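暮らしの掲示板 > 家電・住まい > 小型冷蔵庫
二階に小型冷蔵庫を置いている人、電気代と音はどうですか
閲覧数 3,247

nikai_no_mado
3月27日
築年数の古い二階建てに住んでいます。台所は一階、仕事部屋は二階です。在宅の日は飲み物を取りに何度も階段を下りるのが面倒で、二階に小さいのを一台置きました。メーカーはPuken、ペルチェ式です。2月から使っています。
良かった点は、昼の飲み物とヨーグルトがすぐ手に届くこと。気になる点は電気代とファンの音です。簡易の電力計で測ると、動いているときで64Wと出ました。冷えてくると落ちるのかと思っていたら、あまり落ちません。
いまは部屋が寒いからいいものの、夏にどうなるのか知りたいです。同じような使い方の人がいたら教えてください。中はこういう作りです。

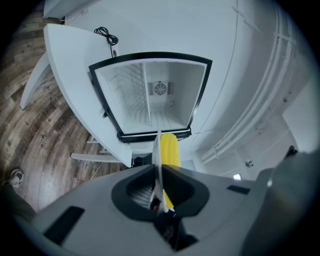 扉を開けたところ。奥の壁がファンカバー

mugicha64
うちは二年使って手放しました。ペルチェは周りの温度からいくら下げられるか、という仕組みなので、夏の二階には向きません。室温が33度あった日は庫内が15度を切らなかったです。お茶なら我慢できますが、乳製品は入れないほうがいいと思います。

たなあげ
音について。中のファンのほかに背面にも放熱用のファンがある機種が多いです。うるさいのはたいてい背面のほうです。壁から離すと少し静かになります。うちは最初ぴったり付けていて、夜中に回りっぱなしでした。

nikai_no_mado
壁から指二本くらいしか空けていませんでした。今晩動かしてみます。
ヨーグルトは夏になったら一階に戻します。

kobushi
電気代の話。仮に64Wが24時間続けば一か月で46kWhです。単価は契約によりますが、どう計算しても1,000円は超えます。一階の大きい冷蔵庫のほうが安いという家も普通にあると思いますよ。二台目を置くならコンプレッサー式にするか、保冷剤と水筒で済ませるか、そのどちらかだと思います。

mugicha64
コンプレッサー式に一票。うちは買い替えてから庫内5度で安定しています。ただ、動き始めに低い音がするので、寝る部屋に置くのは勧めません。

ヒノキ丸太
コンプレッサー式を推す人が多いけど、用途次第では。うちの場合は寝室で、父が夜中に薬を飲む水を冷やしておくだけなのでペルチェで足りています。ブーンという音で目が覚めるほうが困る。月に千円ちょっとなら階段で転ぶより安いです。

kobushi
寝室で水だけならわかります。でもスレ主さんは仕事部屋で、昼間しかいないわけですよね。人がいない夜も通電しているのがもったいないという話です。

nikai_no_mado
夜は切ることも考えましたが、朝入れてから冷えるまで時間がかかりすぎました。昼前になってやっと冷たいかな、という程度です。
一階で冷やしたものを朝まとめて上げる、というのはどうでしょう。

たなあげ
それが一番いいです。ペルチェは冷やす力が弱いので、冷えたものを冷えたまま保つ使い方なら負担が少ない。常温のペットボトルをまとめて詰めるのが一番だめです。

nikai_no_mado
一週間やってみた報告です。朝、一階で冷やしておいたものを上げて、夕方に残りを下ろして電源を切っています。昼の時点でちゃんと冷たいです。壁からはこぶし一つ半離しました。音は確かに減りました。
入れ方も変えて、前はすき間なく詰めていたのを、奥の吹き出し口の前だけ空けるようにしました。扉を開ける回数も減らしたいので、すぐ使うものは手前です。 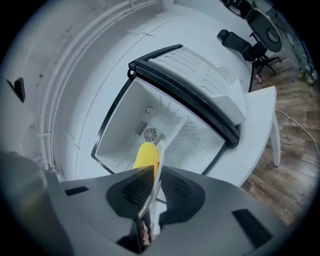 ヒノキ丸太
夕方に切るなら、扉を少し開けて中を拭いたほうがいいです。閉めたまま放置すると底に水がたまって、ひと夏でにおいがつきます。うちはゴムパッキンの溝にカビが出ました。

nikai_no_mado
それは知りませんでした。拭いてから帰る、というか下りるようにします。パッキンの掃除は何を使っていますか。

ヒノキ丸太
薄めた台所用の中性洗剤と綿棒です。そのあと水拭きと乾拭き。漂白剤はゴムが傷むという話を聞くので使っていません。

しろくま便
便乗で質問です。Wuvardの店頭で見たKurkiaの小型のやつ、ペルチェとコンプレッサーのどちらかわかる人いますか。値札には書いてありませんでした。

mugicha64
その機種は知りませんが、持ち上げてみればだいたいわかります。同じ大きさで妙に軽ければペルチェです。説明書をネットで見られるなら「冷却方式」の欄を見るのが確実です。電子冷却式と書いてあればペルチェのことです。

kobushi
店頭で持ち上げるのはやめて店員に聞いたほうがいい。

しろくま便
聞いてみます。うちは物置で漬物を置きたいのですが、ペルチェだと厳しいですか。夏は相当暑くなります。

たなあげ
物置は無理です。暑い場所だと放熱が追いつきません。コンプレッサー式でも、説明書に使用できる周囲温度が書いてあるのでそこは確認してください。漬物なら台所の冷蔵庫の野菜室を整理するほうが早いと思う。

しろくま便
野菜室は家族のものでいっぱいです。説明書を見てからまた書きます。

nikai_no_mado
スレ主です。とりあえず梅雨までは今のやり方で続けて、室温が30度を超えるようになったら庫内の温度を測ってまた書きます。温度計は一階の冷蔵庫で使っていたものがあるので、それを入れます。

mugicha64
温度計は真ん中の段あたりに。ファンの前に置くと低めに出ます。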